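3.2 Mechanical Setup and Maintenance of the Picking Cell

The cell used in all experiments is the one we call Valtedholm, after the room where it was first assembled. It was not designed as a product. Most of its parts can be removed with simple hand tools, and this has influenced how we maintain it. In this section we describe the fixing of the bins, the routing of the lines along the arm, and the checks which the operator makes before a run. The control software is described in Section 4.

The work surface is a plywood sheet on a table frame. Two metal bins stand on it, one behind the other, and the robot picks from one bin and places into the other. In the first version of the cell the bins were only standing on the plywood. When a finger touched a wall during a grasp near the side, the bin moved a few millimeters, and the calibration between camera and bin was then wrong for every following grasp. The error was small and the operator did not always notice it. We lost one full series of 126 grasps in this way before the cause was found.

We now hold the bins with two bar clamps, one on each side, at the place where the bins meet (Fig. 7). The jaws press over the metal, and the clamps can be opened in a short time when a bin must be changed. We tried screws through the bin floor as well, but the screw heads disturbed the suction tests reported by the Flodham group, whose protocol we wanted to keep.
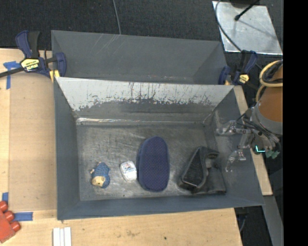 Figure 7. Picking cell with clamped bins. The front bin holds four test objects; the gripper is above its right wall.

The positions around the bins are marked with blue tape. The tape has no function for the robot. It helps a person to put back a board or a bin after cleaning, and it is replaced when the edges begin to lift. After each replacement the bin pose is measured again, also when the bin seems to be in the same place.

The bin walls and floor become scratched with use. We decided not to repaint them. Fresh paint gave strong reflections under our lamps, and the depth image had more missing points on the painted metal than on the worn metal. A bin is exchanged only if a wall is bent so much that the fingers can not reach the corner.

The cables and the hose follow the arm on the outside and are left with enough slack for the wrist to turn. This slack is the part of the cell that needs most attention. If a loop is too short, it pulls on the connector at the end of the turn; if it is too long, it can hang into the bin and be caught by an object. Every Wednesday the operator moves the wrist slowly through its full range with the fingers open and watches the loops. The fittings near the wrist are tightened by hand at the same time.

The finger tips are inspected after 200 grasps and exchanged after 700, or earlier if the contact surface is damaged. After an exchange we repeat the closing test of Granda and Mittal with an empty gripper. If the measured opening differs from the stored value, the new value is written in the cell log and the old one is kept beside it. The log for the period of the experiments was kept by Areti Koutsoukos and is available on request.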